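Letters of novelist Gitell to go on show in Lerkau

Jun 8, 2019

A collection of 80 letters by the novelist Anna Gitell will go on public display at the Lerkau town library. Most were written to her publisher in Munow while she was working on her second novel, and they have never been shown before. The library bought them at auction in May for £1,845.

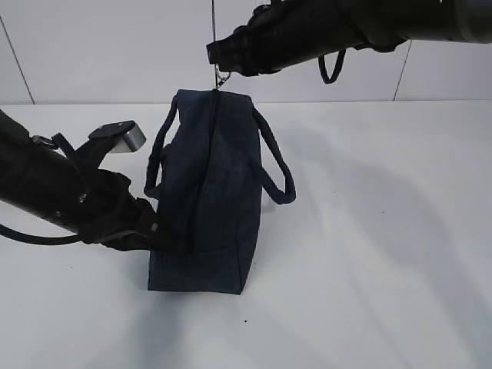 Talk and reading

Jagadeesh Thomas, who edited the letters for Panicker Press, will give a talk on the opening night. He said the letters show how much of the book was cut – the first draft had 400 pages more than the printed version. Gitell was 77 when she wrote the last of them.

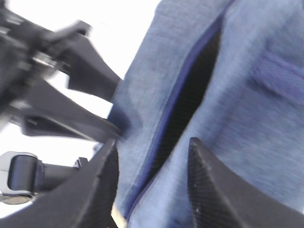 Light blue fabric with a darker blue edging.

Entry is free. Seats for the talk should be booked at the library desk.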